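August, late, can't sleep

Eimear called while I was folding towels and we ended up talking for so long that my ear was hot by the time we hung up. 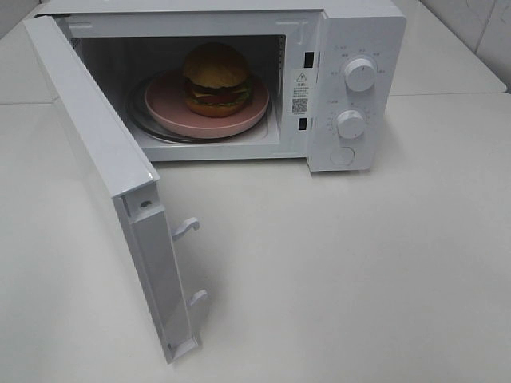
She wants us to do the podcast together. A real one, with episodes and a name and everything! We've been circling this ever since the adoption workshop in Drirnell, when we got stuck in the same breakout group and figured out that we'd both been on the Alemneh agency's waiting list (me for 14 months, her for longer, and she still won't say how much longer). I'd known her from the improv nights for years before that and we had never talked about anything more personal than parking.

So her idea is that we just talk the way we talk on the phone. The home study, the paperwork, the relatives who ask if you've heard anything yet while they're passing you the potatoes. I said who would listen to that and she said, well, 627 people are in that forum and they're all up at two in the morning same as you. Which, fair.

I'm scared of it though. Kiros is fine with me talking about my side of things but he doesn't want his mother hearing our business from a stranger in the checkout line, and I get that. He said, "Tell it like it's yours, and leave me as the guy in the other room." I wrote that down on the back of the Trastico bill so I'd remember it. Then he went to bed and I sat there feeling a bit guilty for being so excited.

Money: Eimear found a used recorder for $200 and we'd split it. She says the room over the Dretia bakery is free in the evenings if we bring our own chairs. I have chairs. I have too many chairs.

We said 4 episodes and then we stop and see if we still like each other. I'm supposed to make a list of things I won't talk about, and so far it has one thing on it, the phone call in spring, and I'm not even sure about that one. Maybe I could do it if she went first.

Need to call the caseworker back before lunch tomorrow. Also the towels are still on the couch.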